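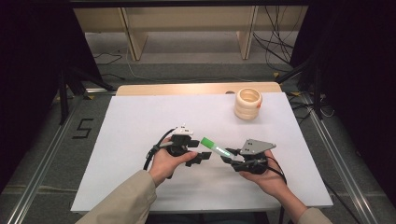 Passing a capped marker between two hand-held grippers over a covered tabletop.

Workshop Tips: When a Gripper Drops the Part

Following a fault at the Fekholm workshop in October, users of powered hand-held grippers are asked to review the points on this page. During a routine handover exercise, one gripper opened without a command and let go of a small screwdriver, which struck the operator's foot. The injury was minor. The fault was traced to a cable that had been pulled partly out of its socket when the operator reached across the table.

Before starting
Lead each cable away from the work and leave enough slack for the full reach of the arm. Tug the plug lightly at the gripper body. If it moves, do not switch on.
Check the finger tips for dust, oil and adhesive residue. A dry cotton cloth is sufficient. Solvent cleaners soften the pads on the Bandia model and must not be used.
Cover the table with plain white paper or board. Small parts are easier to find on it, and fresh scuffs show at once.
Keep loose cables out of the area where the operator stands.

During a handover
Practice with light, blunt items such as a capped marker. Blades, glass and anything hot are not permitted.
Close the receiving gripper fully before the giving gripper is opened. Wait 2 seconds between the two actions — longer if the item is smooth or round.
Hold the item low over the table, and keep bare fingers away from the jaws while the power is on.

If a gripper opens or closes by itself
Let the item fall. Do not attempt to catch it.
Lower both grippers to the table, release the handles and switch off at the wall. The trigger alone does not cut the power.
Wait 30 seconds before touching the jaws. The Lumbao model holds enough charge to close once more after it is switched off.
Attach a red tag to the gripper and enter the fault in the workshop log, including what was being held and how the cable was lying. A gripper that has been tagged may not be returned to use by the person who tagged it.

Servicing
Finger pads are to be replaced after 2000 closings and cables after 3000. Fernari supplies both as a single kit. Old pads should be cut in half before disposal so that they are not refitted by mistake.

Tagged grippers are collected from the workshop each Wednesday.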